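Witari > Notes > Planner
Last updated January 19, 2026

I rewrote the grasp planner for the Jultdale rack. 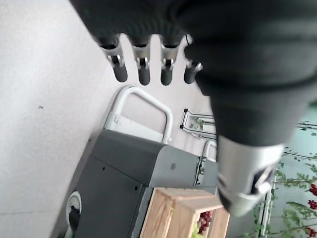

The planner used to score 3000 candidate poses and now stops at 300. Red grapes inside a crate still slow it down -- the slats confuse the depth filter.
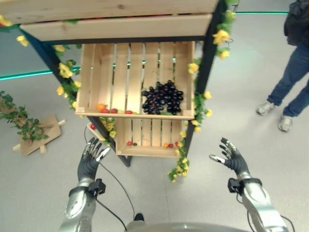
Both hands raised to the crates

Each arm gets its own queue. I hold one back until the other has a grip,
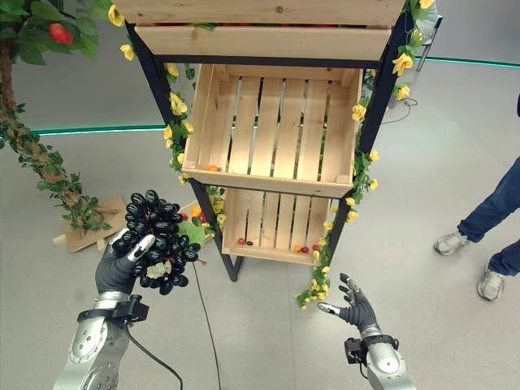 then check for collisions every 200 ms.

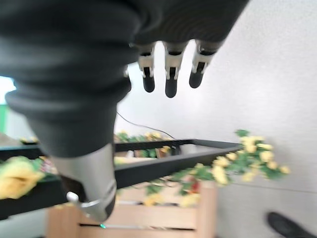

Nikolaidis, control software

Next I'll tidy the logs.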